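Sorting the Side Table: A Small Study in Putting Things Back
Craig Pringle, Oltunbridge

12 shares | 2 comments

For my end-of-term project I wanted to look at something everybody does without thinking much about it, and that is tidying a table. My first idea was to study a whole kitchen, but my tutor (very kindly) talked me down to one table, and I'm so glad she did, because one table kept me busy through most of August!

The question was simple. When small boxes are kept together in an open tray, do people find them faster than when they're spread out among the everyday things? I also wanted to know whether people put them back in the same place afterward, which I secretly cared about more, having grown up in a house where the scissors were never where you left them.

I asked 4 people to help, and each of them did 10 rounds. A round meant finding one particular box, taking it out, and then setting it back. I wrote down the time with a kitchen timer and made a note of anything that got moved along the way. We worked in the late morning, with a long break for lunch, and I made sandwiches as a thank-you.

I left the ordinary things on the table on purpose: the lamp with the white shade, the little vase of pink and white flowers, a bottle of water. A clear table would have been easier, but hardly anyone I know has one, and I wanted the table to feel lived with.
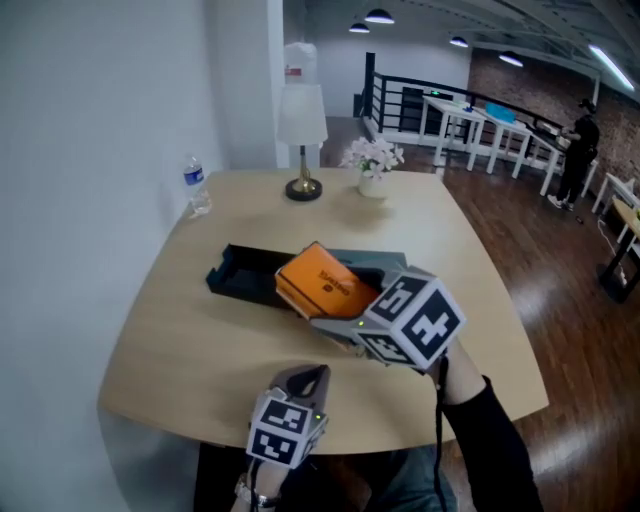

The tray rounds were quicker for everyone except my cousin, who is quick at everything and enjoyed telling me so. Putting back was messier. People were happy to return a box to the tray, but they rarely chose the same corner of it twice, and by the last rounds the boxes had drifted all over.

If I did this again I'd try a tray with dividers, and I'd start the notes on a fresh sheet for each person, as my handwriting got pretty desperate toward the end. I'd also like to repeat it with a kitchen drawer, and my aunt has already offered hers.

2 comments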